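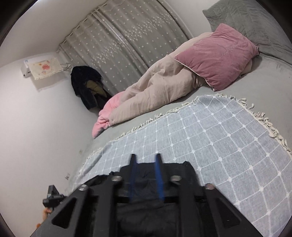
The Orholm is a hand-held gripper for people who want to collect manipulation data without dragging a robot arm into every room, and I've been selling them (and using them, and occasionally swearing at them) since May. I'm So-yul Yeo, I run the little shop side of Flesum, and this is the page where I try to tell you what you're getting before you spend your money. We get asked more about bedding than anything else, and fair enough, it's hard stuff to work with. A throw with a tasselled fringe like the light blue one is a really good test of whether you've learned to line the tool up, as there's an awful lot of edge there to grab at and every tassel wants to go its own way. Add a rumpled duvet and a pillow and you've got a proper afternoon of work on one bed!

## What it is

Two blue finger strips, a black body, a trigger you work with your own hand, and a camera that looks out over the fingers so your recordings show what the tool was reaching for. You squeeze, the fingers close. You let go, they open. There's no motor in the standard model and I don't miss it one bit. You can feel through the trigger when you've got one layer of cloth and when you've accidentally got three, and after a day or so you stop thinking about it.

The fingers bend around whatever they close on. On fabric that's lovely – they pinch a fold and hold it without you having to crush the trigger. On small hard things like coins they're less lovely, and I'll get to that.

## What's in the box

- The Orholm gripper, assembled, with finger strips fitted
- One spare pair of finger strips
- Camera mount and camera, already aligned
- Hex key and a bag of spare screws
- USB cable, 2 metres
- Printed calibration card
- Carry case (grey, a bit ugly, very tough)

You'll need your own laptop and something to store recordings on. Please get something bigger than you think you need. I filled a drive in my first week and had to stop halfway through a pile of towels, and I'm still annoyed.

## Using it on beds and soft things

I'll spend a bit of time on this because it's what most of you write in about.

Come in from above if you can, with the fingers open, and get low over the cloth before you start to close. If you come in too high you'll pinch air, and if you push down hard you'll shove the whole blanket along the mattress. Aim for a fold. Flat sheet pulled tight is the worst thing to start on and a crumpled duvet is the easiest, which is the opposite of what I expected when I was new to it.

Fringes, piping and tassels are fiddly. Grab a few centimetres in from the trim, where there's solid cloth, and let the trim trail along behind. If you go for the tassels themselves you'll often come up with two or three threads and a blanket that hasn't moved.

Pillows are fine as long as you go for a corner. Velvet covers grip better than cotton, satin covers grip like a wet fish.

And leave the room the way it is! I get emails asking whether people should clear everything out first, hang a plain backdrop, take the coats off the wall. For my money the answer is no. If you're teaching a robot to help in bedrooms then it had better see some bedrooms, with patterned curtains and jackets hanging up and blankets in colours that don't match. Tidy anything you don't want on camera for privacy reasons, check for letters and photos and so on, and then get on with it.

## Set-up

Count on about 10 minutes the first time.

1. Plug the camera in and open the recorder. We ship with Gudeta, our own program, and it runs on Windows and Linux.
2. Hold the gripper over the calibration card and follow the beeps.
3. Open and close the fingers fully a few times so the program learns your range.
4. Record a short test and watch it back before you do anything else. Really do watch it back.

Gudeta saves plain video files with a matching table of finger positions. You can open both in whatever you like. There's no account to sign up for, and nothing goes anywhere unless you send it.

## What I like and what I don't

The weight is good. I can do a couple of hours with a tea break in the middle and my wrist is okay, and I've got small hands. The trigger has a nice smooth pull and hasn't gone sloppy on my own unit, which has had a hard life. The spare fingers go on in a minute or two once you've done it once.

What I don't like: the screws on the side plates do work themselves loose over time, so give them a check with the hex key every week or so. Only snug them up, please, don't lean on them. The cable comes out at a spot where it can brush against your sleeve, and I tape mine along my forearm (we're looking at moving the exit for the next batch, no promises on when). The fingers pick up lint like you wouldn't believe on fleece and fuzzy blankets. A damp cloth sorts it out, but you have to remember to do it, and a furry finger slips.

And coins, keys lying flat, single sheets of paper on a table – you can do them, but it takes patience. If that's most of your work, have a look at the Patmont fingertips. They're a narrow clip-on pair with a harder edge. I wouldn't use them on knitted things as they'll snag.

## Left-handed?

Me too! The trigger swaps sides. It's four steps and they're on the sheet in the case. Or tick the box when you order and I'll do it at the bench for you, no charge.

## Buying and borrowing

You can buy the Orholm outright or borrow one. Loans run for 4 weeks, and if you end up buying, the loan fee comes off the price. I'd suggest the loan if you're only collecting for one project, or if you need to show somebody with a chequebook that the idea works.

For schools and labs wanting several, email me first and don't put it through the cart. The cart works out the postage as if every unit was going in its own box, and it comes out silly.

Spare finger strips are sold in pairs. I also do a box of 100 screws, which sounds like a lot until you drop a few in the carpet.

## Repairs

I do the repairs myself. Send me a short note of what it's doing (or not doing), and a clip from the camera if it still records. Most of what comes back is a bent trigger linkage from somebody putting the case down hard with the tool half in it, and that's a quick fix. Fingers are wear parts, so they aren't covered by the warranty. Everything else is.

Please take the camera's lens cloth out of the case before you post it. I have a drawer full of them now and I don't know whose is whose.

## Stock

Last updated Dec 16, 2020. Right-handed units are on the shelf, left-handed ones need an extra day for the swap, and Patmont fingertips are back in. Loan units are all out at the moment, so pop your name on the list and I'll write when one comes home.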